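Lucie Nguyen and Luana Barros
November
9 min read

4.2 Silent grip loss during bag packing

The most frequent serious fault in the Tromirlow trials was a grip loss that the controller did not report. The task has two arms: one holds a zip-top bag by its edge while the other brings a folded garment to it. When the film slipped out of the holding gripper, the fingers closed on themselves, the motor current stayed inside its normal band, and the second arm carried on with the garment as if the bag were still in place. We logged 44 of these events. In 18 of them the second arm reached into the space of the first before the operator pressed stop.

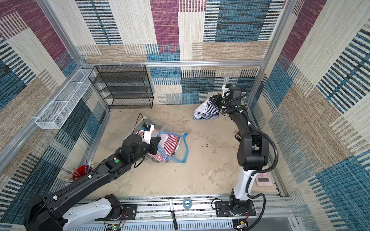 Figure 3. Bag handling with two arms in the Tromirlow cell.

Grip checks on the Sasach controller compare finger opening with a stored minimum. The minimum was set on folded cotton, where a closed gripper still stands open by a clear margin. Bag film is too thin for this. With the left gripper on a clear bag and the right one holding a striped garment, as in Figure 3, the same check runs on both arms, and on the left it tells us almost nothing. Lowering the minimum did not help. The reading for a held film edge and the reading for no film at all overlapped in 55 percent of the samples we compared, and the overlap grew as the finger pads wore down.

We then tried the wrist cameras. A small classifier was trained on 2,000 stills from the wrist views, labeled "held" or "lost" by hand. It did well on single bags over a plain background. It did poorly once bags lay on top of each other, where the seal of one bag was often taken for the seal of another. Glare on creased film made this worse, and so did printed or striped clothing seen through the plastic. The errors were mostly in the unsafe direction, with a lost bag scored as held.

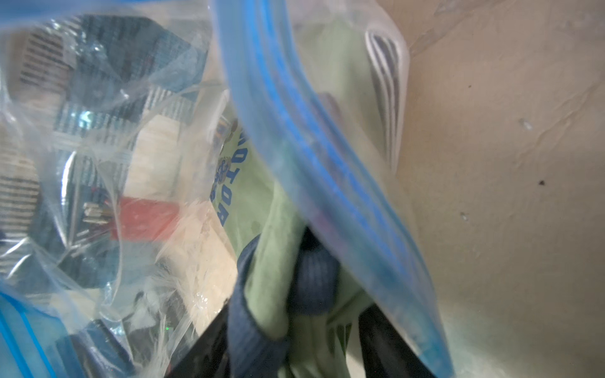 Luana Barros disagreed with this reading of the errors when the draft went around. In her view the classifier was being asked the wrong question, and a single still could not settle whether a bag was held, however many were labeled. She asked for a short lift test after each grasp, with the arm raising the bag a little and the controller comparing wrist load before and after. We added the test to the Yule build. It catches an empty gripper, at a cost of up to 18 seconds per bag when a grasp has to be repeated. It does not catch a slip that happens later, while the garment is going in.

For that case we have only a rule. The second arm now stops short of the bag and waits for a fresh load reading before it moves in, and the shared zone is closed to it if the reading is missing or old. The Teltis safety layer enforces the stop separately from the task code.

6 comments · 31 shares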